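Plurnesora Handwork 2.1
Segmentation and labelling software for first-person manipulation video
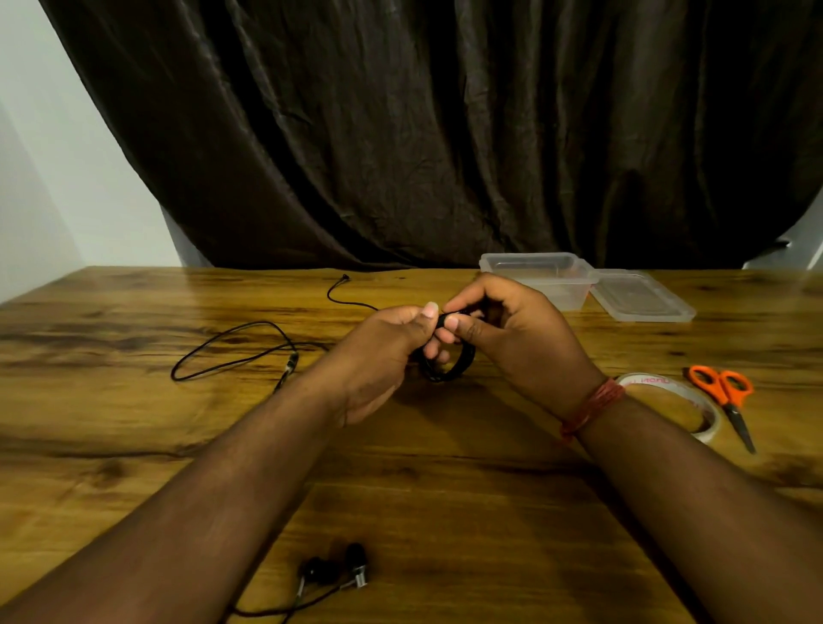
Plurnesora reads video taken from the wearer's or the robot's point of view and turns it into a timeline of hand actions that a planner or a policy trainer can use. It finds both hands, works out what each one is holding, and marks where one step ends and the next begins. Cable work is the hardest material we support, and most of the changes in 2.1 were made for it. When a person winds a thin black lead with the left hand curled round the bottom of the coil and the right thumb pinching the top, much of the loop is behind the knuckles, and the rest of the cord may be lying across the table in curves that look like a second object. Handwork 2.1 keeps the held part and the loose part under one object number where it can, and says so when it can't.

What's in the package

Handwork is three programs that share one project folder. You can run them together or one at a time.

Tracker. Takes recorded video and writes hand poses, contact points and object outlines for every frame. Left and right hands are kept apart by arm direction as well as by shape, so crossed wrists and hands working close together no longer swap over. Sleeves, watches and bracelets are treated as part of the arm.

Splitter. Takes the tracker's output and cuts it into steps. The standard verb list has reach, grasp, hold, wind, fold, insert, pull, cut, place and release. You can add your own verbs in a plain text file. A verb needs a start condition and an end condition; everything else is optional.

Bench View. The desktop program your labellers will spend their time in. It shows the video above a strip for each hand, with a third strip for objects on the work surface. Drag a boundary to move it, double-click to split, press M to merge with the step on the right. Every edit is kept in the project history and can be undone after the project has been closed and opened again.

Cable and cord mode

Switch this on in Project > Objects > Flexible. It is off by default as it adds to the processing time.

In cable mode the tracker fits a line down the middle of the cord instead of drawing an outline around it. Where the line passes under a hand or under itself, the software proposes a join and gives it a score. Joins above the threshold are accepted. Joins below it go into the review queue with a short clip on either side, so the labeller can see where the cord went in and where it came out.

Plugs, jacks, splitters and earbuds can be given their own labels as fixed points on the cord. This is worth doing. A fixed point gives the tracker something to hold on to when the cord is dark and the light is poor, and it stops the two ends being exchanged halfway through a clip.

Known weak spots in cable mode:

Two cords of the same colour lying across each other. The tracker will often join them. Mark one of them by hand in the first clear frame and reprocess.

Coils with tightly packed loops. The line can be followed into the coil and out again but the number of turns is not reported. We took the turn counter out of 2.0 as the results were poor and it has not come back.

Cords that leave the bottom of the picture under the wearer's arm. They are given a new number when they come back unless a fixed point is visible.

Clear and shiny objects

The object model has been retrained on clear plastic tubs, lids, bags and rolls of clear tape. In 2.0 an open tub and its lid lying beside it were usually given one outline. They are now separated in most of our test clips, provided some edge of the lid catches the light. A lid lying flat under a diffuse lamp can still be missed. Tape rolls are found by the core first and the ring second, so a roll with a printed core does better than a plain one.

Grained wooden worktops caused false cord detections in earlier versions, mainly along dark streaks and round knots. There is now a surface step at the start of each project: pick any frame in which the surface can be seen, draw round it once, and the grain is learned and ignored. If the worktop changes, start a new project.

Output

Handwork writes JSON and CSV, with one record per step. Each record has the hand, the verb, the object number, the start and end frames, and a confidence from 0 to 100. Hand poses and cord lines are saved separately in a binary file, with reader code supplied for Python and C++.

The Gondal bridge converts a finished timeline into a task graph for the Gondal planner, our own sequencing tool for two-armed cells. Steps that overlap in time on different hands come across as paired nodes — one arm holds while the other winds, for instance — and the planner will refuse to separate them unless you clear the pair flag. The bridge is included in the Team and Site licences.

There is no direct output to a robot controller. Handwork describes what was done in a recording and leaves motion to whatever you already run.

Requirements

64-bit Linux or Windows 10 and later for all three programs
A supported graphics card for the tracker; Bench View and the splitter will run without one
Video at a constant frame rate, in colour
Lens calibration file for wide-angle cameras (a calibration tool is in the installer)
Free disk space equal to twice the size of your video

The camera can be worn on the head or mounted at the head of a robot. Fixed overhead cameras will load, but the left and right hand logic expects forearms that come in from the lower part of the picture and will make mistakes with anything else.

Setting up a first project

Make a folder and copy your video into it. Open Bench View, choose New from Folder, and pick a verb list. Draw round the work surface when asked. Run the tracker on one short clip before you run the lot, and check that the hands have been named correctly. If they have been swapped, the clip has probably been mirrored by the recording software; tick Flip and run it again.

Name the objects you care about. Things that are on the table but play no part in the task, such as scissors that stay put throughout, can be set to Background. They are still tracked, in case somebody picks them up, but they do not clutter the strips.

Then run the full set. Clips are processed in name order, and you can start reviewing the first while the others are still being worked through.

Licences

Single: one computer, one user, projects of up to 200 clips.
Team: 5 users, shared review queue, Gondal bridge, no clip limit.
Site: any number of users at one address, Gondal bridge, tracker may be run on your own server.

All licences are for a year and include updates and email support. Projects remain readable in Bench View after a licence ends; the tracker and splitter stop running. Universities can ask for the teaching rate, which covers the Team licence only.

Your video is not sent to us. The programs contact our licence server when they start and at no other time, and a Site licence can be set up to work without it.

Changes in 2.1

New: cable mode with joins and fixed points
New: surface step for grained and patterned worktops
New: left and right hand strips can be exported as separate files
Changed: the wind verb now ends when the pinching hand lets go, where it used to end at the last movement
Changed: review queue sorts by lowest score first
Fixed: thumb and first finger exchanged when the nail faced away from the camera
Fixed: Bench View closing without warning on projects with accented letters in the folder name
Fixed: error 2128 when the tracker was stopped during the first clip
Removed: import of version 1 projects. Open them in 2.0 and save them first.

Projects made in 2.0 open without conversion. Cable mode can be switched on for an old project but the affected clips have to be tracked again, and any boundaries moved by hand are kept.

Trial and contact

The trial is the full Single version and runs until you have processed 5 clips. Ask for a trial key through the contact form and say which operating system you use. Quotes for Team and Site licences come from our Fladton office. Technical questions go to Sadao Sugawara in Derketbridge, who looks after the tracker. If you are reporting a bad join, please send the project log and the frame number with it — a screenshot alone doesn't tell us which join was scored.

Page last changed August 25, 2023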